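## 4. Preparing the cleaning solution for the Pritano water softener

Read this section to the end before you open any bottle. It is valid for the cabinet models with one resin tank. If you have the older model with two tanks, please use the yellow supplement that came in the same box.

### 4.1 When to clean

The resin should be cleaned once per year in normal use. In the Veltemdale district, where many houses have well water with iron, we recommend two times per year, and the first time should be before the end of July. Signs that the resin needs cleaning:

- Soap makes less foam than before, although there is enough salt in the tank.
- The display shows code 361 after a regeneration.
- Brown marks return in the sink a few days after you wiped them away.

Code 361 can also come from a blocked salt line. Check the line first (section 6.2) – it takes five minutes and costs nothing.

### 4.2 What you need

- Gruber resin cleaner, powder type, one bag of 60 g
- Clean tap water, 400 ml
- One glass beaker or jug, 600 ml or bigger
- One stirring rod, long enough to reach the bottom with your hand staying above the rim
- Rubber gloves and safety glasses
- A funnel with a wide neck

Liquid cleaners from other makers are stronger or weaker than the powder, and the quantities in this guide are not correct for them.

**CAUTION:** Never mix the powder with bleach or with any product which contains bleach. A dangerous gas can form. If you used bleach in the salt tank during the last weeks, run two full regenerations before you continue.

### 4.3 Mixing

1. Put on the gloves and the glasses. Open a window.
2. Place the beaker on a flat table which does not move. Keep food and dishes away from it.
3. Pour 200 ml of water into the beaker. The water should be cool or lukewarm.
4. Add the powder slowly, in four or five portions. Always powder into water, and not the other way.
5. Stir after each portion until you see no more grains at the bottom.
6. Add the other 200 ml of water and stir again for one minute.
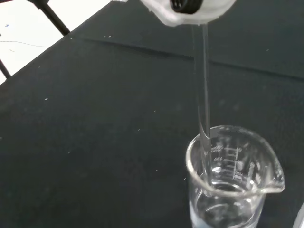
*Fig. 4-1. Glass rod or tube and beaker.*

Stir in slow circles and do not knock the rod against the wall of the beaker. If some grains stay at the bottom, wait ten minutes and stir once more. Do not heat the solution to make it faster.

**Note:** A light smell is normal. If the smell is strong or your eyes start to burn, leave the room and let fresh air in before you go on.

### 4.4 Filling the solution into the softener

1. Press and hold **MENU** for three seconds. The display changes to **SERVICE**.
2. Turn the bypass valve to position **B**. Your house now has hard water – please do not start the washing machine during this time.
3. Lift the cover of the salt tank and find the brine well. It is the round tube with a cap, at the back on the left side.
4. Take off the cap and put the funnel in the opening.
5. Pour the whole solution in a thin stream. Stop for a moment if the level rises close to the opening.
6. Rinse the beaker once with a little water and pour this in also.
7. Close the cap, then the cover. Turn the bypass valve back to position **A**.
8. Choose **REGEN NOW** and confirm with **OK**.

The regeneration takes roughly two hours. You will hear water running to the drain several times. Do not use water from the taps until the display shows **READY**.

### 4.5 After cleaning

Open the cold tap nearest to the softener and let it run for five minutes. If the water still has a smell or foam, start one more regeneration without cleaner.

Wash the beaker, the rod and the funnel with plenty of water and keep them only for this job. Write the date on the service card inside the cover. Replacement bags can be ordered from the Trenomville warehouse, see the address on the back page.

*Revision: 17 September 2026*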